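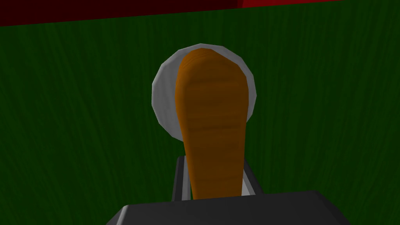 Simulation-first cell commissioning

Simulation-first cell commissioning is a method of introducing robotic handling equipment into a workplace in which the robot's tasks are built, tested and revised in a simulated model before any hardware is placed on the floor. It is used mainly in small and mid-sized operations that handle mixed objects, such as commercial kitchens, dish return lines and kitting stations. The method changes the order of work for technicians and line staff as well as the engineering schedule.

Background

Earlier practice relied on teaching by pendant. A technician moved the arm to each position by hand, stored the point, and repeated the process for every item the cell was expected to handle. The line was stopped or moved to another room during teaching. Changes to the product mix required a new teaching session, often on a weekend shift.

Simulated commissioning moves most of this work to a desk. The workplace is represented by simplified shapes and surface textures, and the gripper by a model with the same opening width and finger length as the real unit. Visual detail is usually kept low. Contact behavior, object weight and camera placement are modeled more closely, as errors in these values carry over to the floor.

Procedure

A typical project begins with an object list. Items are grouped by the way they are held: flat and round items such as plates and saucers, long items with a narrow handle such as spoons and paddles, and irregular items. Each group is assigned a grasp type and a set of allowed approach angles.

Trials are then run with object positions, surface colors and lighting varied between attempts. Long items resting on or near round ones are treated as a separate case, because the gripper may touch the lower item while closing on the upper one. A view from the wrist of the robot is commonly recorded along with a fixed overhead view. The wrist view shows the relation of the fingers to the handle, but the palm can hide the near end of the item.

When the success rate in simulation reaches the agreed threshold, the program is transferred to the cell and checked at reduced speed with staff present.

Use at the Bromton plant

The Bromton plant of the catering supplier Pletari adopted the method for its utensil sorting line. The line had previously been staffed by six people per shift, who sorted returned utensils and dishes by hand into racks. The object list contained 31 items. The acceptance threshold was set at 95 percent over 229 simulated trials for each item group, and the cell was installed in November.

Integration was carried out by Prarnent. Larasati Sinaga, the shift lead on the sorting line, was assigned to the project during the simulation stage and reviewed failed trials with the integrator each Saturday. Her notes led to two changes: long utensils were to be gripped lower on the handle, and nested dishes were to be passed to a manual station.

Effects on staff

Manual sorting at Bromton was reduced to the exception station and to loading. The remaining tasks include clearing stalled picks, inspecting finger pads, and adding new items to the object list. Operators who review trials receive a higher pay grade, which was added to the site agreement before installation.

Repetitive reaching declined, while time spent at a screen increased. Some operators reported that the exception station was more tiring than the old line, as only the difficult items arrived there. Pletari responded by rotating staff between stations every two hours.

Limitations

Simulated surfaces do not reproduce grease, worn coatings or bent handles with full accuracy. Programs that perform well in the model may need adjustment of grip force on site. The method also depends on a current object list. At Bromton, unlisted items are sent to the exception station until a model has been made.

See also

Mladenović grasp table
Offline programming
Exception handling (manufacturing)
Job rotation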